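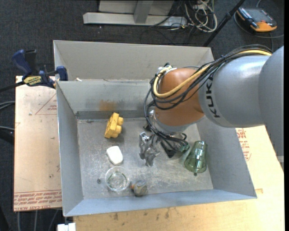 December 2022

Bin cell, Palham bench. I have been meaning to get our house rules for this cell written down in one place, and as it was a quiet afternoon I finally sat down with a mug of tea and did it. Please scribble in the margins, I would much sooner have your grumbles now than in the spring.

First, the cables. The dress on the wrist has to be checked with the arm in its lowest picking pose as well as at home, and by hand, slowly, in reduced speed. The yellow one and the black bundle make quite generous loops down by the tool, and I'm fond of generous loops, but they do need room to swing when the last axis turns. My proposal is a check every 500 picks, and always after anyone has had the gripper off. I have set the wrist rotation limit a touch tighter for now.

Second, the bin. It must be clamped before the arm is enabled, full stop. We have a bar clamp on the rear left corner of the front compartment and I'd like a second one diagonally opposite it – Doherty use 2 on theirs and I think they are right. If the bin or the boards under it are nudged at all, redo the bin calibration. Don't trust your eye! I did, in August, and spent a whole morning chasing an offset that turned out to be 5 mm of board.

Third, what goes in. Small things only, spread out, with see-through items mixed in among the solid ones (today's lot has the green cup, the clear bowl and the yellow block). Clear things are where the vision struggles, so a test without them flatters us. Write the set down before you start and leave it alone until the run is finished. No straightening things up by reaching in, either, unless the arm is stopped and the pendant is in your own hand.

Fourth, the floor. The cables on the carpet beyond the bin want routing properly. Lateck sent a price for trunking, must dig it out.

Run 307 is next under these rules. Still to settle: whether a failed grasp that shifts the object counts as one attempt or two. Zellstead count it as one and I lean that way, but it ought to be in writing before we compare any numbers with theirs.

Gripper bolts torqued and marked before lunch. Dividing wall wants a wipe, there's a brownish smudge low down on it.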